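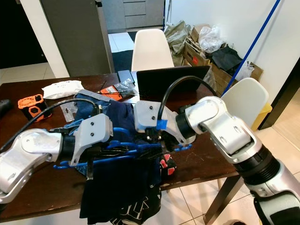 Section 4. Taking clothes off hangers and sorting the hangers

Read this section before you start on the dark pile. The makers of closet systems will tell you that hangers come apart if you give them a gentle shake. We tried that in the Sestetley stockroom and ended up with the same knot and a stretched collar.

4.1 Before you begin

1. Clear a space at the front of the table as wide as your two arms. Small items can stay at the back if they are out of reach of a swinging sleeve.
2. Close any plastic bags that hold small parts. A hook will catch an open bag.
3. Put one bin on the floor for good hangers and a second for cracked ones.

Note: A folding board is listed as required in the Bamer leaflet. You don't need it for this section, and I have my doubts about whether you need it at all.

4.2 Separating the bundle

1. Lay the whole bundle down with the hooks toward you. Let the heavy part of the cloth rest on the table. If it hangs over the edge it will pull the knot tighter.
2. Find the outermost hook. It is usually the one you can turn freely without moving any other.
3. Turn that hook until it points the same way as the one next to it, then slide it out sideways. Do not lift.
4. Check whether the hanger is still inside a garment. If it is, leave it there and go on to the next hook.
5. Repeat until the hooks all lie side by side. Give up on any pair that won't part after a minute and come back to it last.
6. Take each hanger out of its garment through the bottom hem. For stretchy necklines this is slower but it does save the collar.

Caution: Plastic hangers break at the shoulder, where the bar meets the hook. A broken end is sharp enough to go through a knit. If you hear a crack, stop and look before you pull.

Caution: Printed fabric should not be dragged across the table edge. The label may say the print is permanent. Treat that as a hope.

4.3 Dark clothing

Navy and black are hard to tell apart under indoor light, and most of our sorting mistakes come from this. Rachid Bensaid went through 362 returned pieces in September and found 13 in the wrong color stack, all of them navy. Carry doubtful pieces to a window. Trim is a better guide than the body of the cloth, so turn out the cuffs and neck and go by those.

4.4 Putting hangers back into use

1. Wipe each hanger along the bar. Any ordinary wet wipe will do – the special plastic cleaner in the Brirnadard kit did nothing we could see.
2. Let them dry flat.
3. Stack them seven to a bundle, hooks facing the same way, and tie the bundle loosely at the neck.

Note: Earlier copies of this guide said to tie larger bundles to save shelf space. Larger bundles tangle in the bin. Ignore that instruction if you still have the old sheet.

4.5 If it still won't come apart

Work from the other end. If that fails, cut the cheaper item, which is nearly always the hanger. Cut the bar in the middle, keep a hand over the loose end, and put both halves straight into the cracked bin.

Section revised 14 Jul 2015. For folding, go to Section 5.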